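# The old trainers are staying at Cillmont

Good news first, for everyone who has been asking since the spring: the piston trainers are not going to the scrapyard! The word came through in April, and after a winter of gloomy talk in the clubhouse I must admit I read the letter twice standing up and once sitting down.

Some background for newer readers. Cillmont was a training field for military pilots for many years, and when the last course moved out it left behind a line of two-seat Marti trainers parked along the north side. They had been used for the very first stage of flying, before the students went off to Villora for jets. A few were sold abroad for spares. The rest sat under covers, with their log books locked in a steel cupboard, and every so often a rumour went round that a dealer was coming with a lorry.

The dealer never came, and the air force has now decided to put the trainers back to work. They will be used for what the letter calls "grading", meaning a short spell of flying before a candidate is accepted for the full pilot's course. Each candidate will get 11 flights. By the end of that an instructor can usually tell who is going to thrive in a cockpit and who would be happier doing something else, and the sum spent finding out is tiny compared with an hour in a jet.

I think this is a splendid idea, and I'm going to use the rest of this item to say why.

## Why go back to propellers?

Most air forces that gave up their simple trainers did it for sensible reasons. Simulators got very good. Young people arrive knowing their way round a screen, and a modern fighter is mostly screens. So why not skip the slow noisy stage altogether and start them on something with a glass cockpit and a proper ejection seat?

Well, a simulator can't make you feel sick. It can't put you on a hot runway with a crosswind, a radio that crackles and a stranger in the back seat who has just gone very quiet. The Marti can do all of that before breakfast. It also swings on take-off if you are lazy with your feet, and it will float halfway down the field if you come in too fast. Those are lovely faults in a teaching aircraft, as long as someone patient is sitting behind you.

Luzius Holzer taught on the type at Cillmont and gave our autumn talk last year (the one where the projector failed and he did the whole thing with a broom handle and two chairs). His view is that the first flights show you how a person listens. "I could teach nearly anybody to land it," he told us. "I wanted to know what they did when I told them the landing was bad." He had students who argued, students who went to pieces, and students who simply nodded and flew the next one better. He remembered the last sort by name.

## What the aircraft need

The trainers have been looked after better than they looked from the fence. They were run up regularly for the first few years and then preserved properly, with the engines inhibited and the tyres taken off load. Even so, it will be a long job. Every fuel hose has to be replaced, along with the seals, the harnesses and nearly all the wiring behind the instrument panel. The wings come off for an inspection of the main spar fittings, and that inspection decides everything. An airframe that passes goes on to the workshop. One that doesn't becomes a source of parts for its neighbours.

The limit on the spar is counted in flying hours, and here we have been lucky. The youngest of the line has 900 hours on it, which for this type is barely run in. The oldest, number 1043, has had a much harder life and was the one all of us expected to be towed away. It has been put at the head of the queue so that the engineers can learn the worst first. I have a soft spot for 1043, having photographed it in four different paint schemes, and I'd be very glad to see it go flying again.

The engines are going to Vustik for overhaul. Vustik still has a test stand that can take the old mount, and people there who worked on the type when it was in service. I gather they will do the work in batches of 3, so that there are always engines coming back to fit while others are away. The propellers will be done at the same time.

New radios will go in, together with a modern transponder, and the front cockpit gets one small screen for navigation. The rest of the panel stays as it was, round dials and all. I was pleased about that. A grading course is no place to be scrolling through menus!
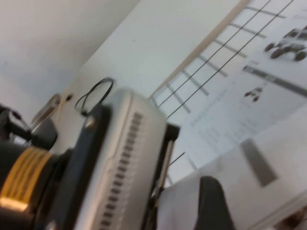 Will the trainers be flown by civilian instructors or serving ones?

Serving instructors will fly all the grading flights, and retired ones may be brought in on contract for air tests and ground teaching.

## How the course will run

Candidates will arrive in small groups and live on the base at Cillmont, in the old accommodation block behind the tower. They get a few days of ground school first, covering the circuit, the radio calls, the emergency drills and a good deal of meteorology. Then they fly once a day if the weather allows. Cillmont's weather is better than Villora's in winter, when the fog sits in the valley there until lunch, and the planners seem to have noticed.

The first flights are straightforward handling: climbing, turning, descending, keeping a height while someone asks you awkward questions. The middle of the course is circuits, circuits and more circuits. Stalls come in fairly early and spins a bit later, always with plenty of height in hand. The last flight is with an instructor the candidate has never flown with, which strikes me as both fair and slightly terrifying.

There's no solo. I know this will disappoint some of you who did your own first solo on the type and still mention it at every opportunity. The course is too short for it, and the whole point is to have an experienced pair of eyes on the candidate from start to finish. Anyone who passes will go solo soon enough on the next stage.

Those who don't pass aren't simply shown the gate, either. They'll be offered interviews for air traffic, engineering, drone operations and the transport crews. Under the old system a young person might be two years in before finding out that jets were not for them, and by then it hurt. A few weeks is a much kinder way to learn it.

## A word about cost

Several readers wrote in after the last newsletter to ask whether any of this makes financial sense, and one of you sent a very tidy spreadsheet. I haven't got official figures, so I won't pretend to. What I can say is that the airframes are already paid for, the hangar is standing, and the Marti sips fuel compared with anything that has a turbine in it. The big unknown is spares. Brake parts and cockpit canopies are the difficult ones. The original canopy moulds have gone, and the few good canopies left are being treated like the family china.

There is also the question of noise. The trainers are not quiet at full throttle, and the circuit at Cillmont passes close to the village school. The plan is to fly the pattern on the river side only, with nothing before 8 in the morning, and to keep spinning well out over the moor. I hope that will do it. Relations between the village and the field were always good in the old days, and half the village seemed to turn up for the open afternoons.

## What we can look forward to

If the spar inspections go well, the first engine runs could happen at Cillmont before the end of the year. I'll report on those as soon as I hear anything firm. The public footpath along the north fence stays open throughout, and the bank by the second stile is still the best place for a long lens once the sun has moved round in the afternoon. Please keep the gateway clear when you park – the fire crew use it for practice, and they've been very good to us over the years.

I'd also love to hear from anyone who flew, serviced or even just washed one of these aeroplanes. Old photographs are especially welcome, and so are copies of pilot's notes, since the set in our archive is missing the pages on icing and the one on starting with a flat battery. Originals will be scanned and sent straight back to you by registered post.

Next time I'll have the fleet list, with serial numbers and last known colours for every airframe in the line. Corrections to the previous version are still coming in, and the one about the tail band on the Villora aircraft was quite right – my mistake, and it has been changed.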